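Speaker notes: Running a coat library on a small budget
Talk for the spring meeting at Tawfik Hall, afternoon session

Opening

Thank the hosts. Ask people at the back if they can hear.

Say what Tindier is: a coat library in Kaltau. People borrow a winter coat in October and bring it back in May. There is no charge and no income check. We have a room behind the post office with two rails down the long wall, a desk and a bad heater.

Last winter we lent 254 coats. The first winter it was a lot fewer, and most of those went to people we already knew. The talk covers how we got from one to the other, and what I would do differently.

Why lending and giving away feel different

Some people who won't take a free coat will borrow one. We heard this at the desk over and over. A loan has a return date and a slip of paper, and that makes it ordinary, like a library book.

Lending also fits children. A child's coat lasts one winter before the sleeves are short. When it comes back it goes to the next size down in the line. I have seen the same green parka go out four times.

Coat intake and room setup

Keep this part short. Intake takes up more room than you expect. Coats arrive in trash bags, and the bags sit there until they are sorted. Set a day for donations and stick to it. Wire hangers are fine for shirts and light jackets. A wool coat needs something wider in the shoulder.
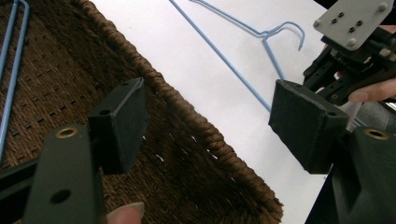 Money

Our whole spend last year was $2,966. Read the number out and wait, because people will want to write it down.

Rent was more than half. Next came laundry and dry cleaning, then zippers. We pay a tailor by the zipper and send them over in batches. A coat with a broken zipper is a coat that stays on the rail, so we fix those first and leave torn linings for later.

We did not buy tags or a tag gun the first year. We used safety pins and card. It worked, but the pins left marks in the nylon shells and I would not do it again.

Grants: we applied for three and got one, a small one. The two that turned us down both asked for a count of people served, and we only had a count of coats. Start counting both from the first week.

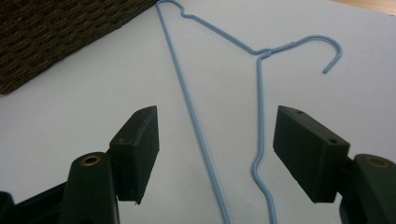

Word count: 658

Keeping track of loans

We started with a notebook. By December there were three notebooks and two of them disagreed.

Now we use Flinico, which was set up for tool lending. It calls every coat a "unit" and asks for a serial number. We type in the size and the color and it accepts that. Each coat gets a number sewn inside the collar - not on the hanging loop, which tears off.

We take a first name and a phone number. We used to ask for an address and stopped. Two or three people had walked out at that question.

Do not charge late fees. We send one text in April and one in May. Most coats come back after the first text. The ones that don't are usually still being worn, and I can live with that. 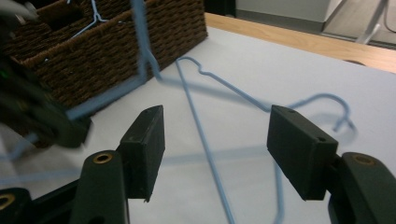 The other thing about texts is the wording. Our first version said "overdue" and we got some upset calls. The new version says the room is open until six if you want to drop the coat off or swap it for a rain jacket. Returns went up that same week. Read both versions aloud here if there is time.

Summer

Coats need to be clean before they are put away, including the ones that look clean. Moths got into a box of wool our second summer and we threw the whole box out. Close the lids, label the ends of the boxes as well as the tops, and keep them off the floor.

Sort by size first and by type second. We did it the other way and spent most of October opening boxes.

Questions

Likely ones: insurance (yes, through the landlord's policy, ask yours), bedbugs (hot dryer before anything goes on a rail), boots (we tried, no space).

Leave the sign-up sheet by the door. Copies of the loan slip are in the blue folder.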